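Home | News | Schools | Sports | Events | Obituaries | Contact

Student robotics project moves to jars and lids for summer session

Tuesday, June 23, 2020
By Efe Bashir

Last updated 4:12 p.m.

VUDSKA – Students in the Shehu Technical High School robotics program will spend the summer teaching a pair of robot arms to close jars, a job the team first tried in February and put aside when the school building shut in March.

The project, called Sellura, is run as an elective during the school year and as a club in the summer. The summer session opened last week with a smaller group than usual. Students work at the school in shifts of two, with masks on, and the rest of the club joins by video from home.

The job sounds simple. A jar stands on the table and its lid lies nearby. One arm has to steady the jar while the other picks up the lid, sets it on the rim and turns it until it holds. The students drive the arms by hand controls and record every attempt. The recordings are then used to train a program that is supposed to do the same job with no one at the controls.

The club plans to record 3,000 attempts by the end of the summer. It had 2,000 as its first goal, but students voted to raise the number after looking at the results of a cloth-folding exercise last fall. In that exercise the program did well when the cloth started in the middle of the table and poorly when it started near a corner.

Each shift lasts 45 minutes, followed by a break to wipe down the controls and let the next pair in. Before each attempt the students move the jars and lids to new spots, so that the program does not learn only one layout. Lids of different colors are used for the same reason. Some jars are empty and some are filled.

The two arms are mounted on a rail in front of a table inside a metal frame. The walls of the cell are covered in butterfly wallpaper and the tabletop has a printed pattern of flowers and birds. Students change the coverings from time to time so that the program sees more than one background. Other items, such as folded cloths and a lined bin, stay on the table during the jar work. 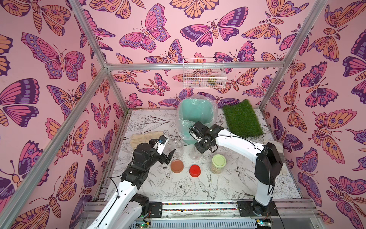 Bashir's account of the lids as the easy part does not match what the night crew found, Gavetti wrote in a reply on the club's message board after a draft of the project schedule was posted there. Picking up a lid that is lying flat takes longer than turning it, the message said, and the schedule should leave more time for that step. Gavetti also asked that attempts where the lid is dropped be kept in the recordings and marked, so they can be looked at later.

The club agreed to both requests. Dropped lids are now logged in a separate column, and the first two weeks of the session will be spent only on picking lids up from the table and putting them down again. Placing the lid on the jar comes after that. Turning it will be left for July.

Clear jars have been another problem. Against the printed tabletop, the side of an empty jar can be hard to make out on the screen, and students at the controls have closed the gripper too early or too far to one side. The club talked about putting tape on the jars but decided against it for now. Filled jars are easier to see, and beginners start with those.

The club has written its own short guide to the controls. New members read it at home and then pass a check before they are allowed to run a shift. The check has three parts: stopping both arms on command, moving one arm without touching the other, and setting a lid down flat. A student who does not pass can try again on the next shift.

Members who are not in the building have work to do as well. They watch the recordings, trim the start and end of each one, and mark whether the attempt was finished. Two people look at every recording. Where they disagree, it goes on a list that the whole club goes through on Friday afternoon by video call.

Training the program is done on a computer in the school's electronics lab and takes most of a night. The club will train it for the first time on the jar work once 30 percent of the recordings are in, and again at the end. Between those two points the students plan to change as little as possible in the setup, apart from the coverings and the placement of objects.

The summer session is open to students who will be in grades 9 through 12 this fall. No experience with programming is needed. There is no fee, but a parent or guardian has to sign the building-use form, and students have to answer the school's health questions on the day of each shift. Places for in-person shifts are full through the Fourth of July. There is still room for students who want to help from home.

The school had planned to show the project at its spring open house, which was canceled. A demonstration by video is set for the last week of the session. Students will first run the arms by hand and then let the program try the same jar. The link will be posted on the school's website, along with the written report the club turns in for elective credit.

If school opens on its normal schedule, the elective will pick up where the summer club stops. The next job on the list is pouring dry food from one container to another. The club has not yet decided what to pour.

Forms for the summer session can be picked up at the front office between 9 a.m. and noon, Monday through Thursday. Completed forms can be left in the box by the door.

News | Schools | Back to top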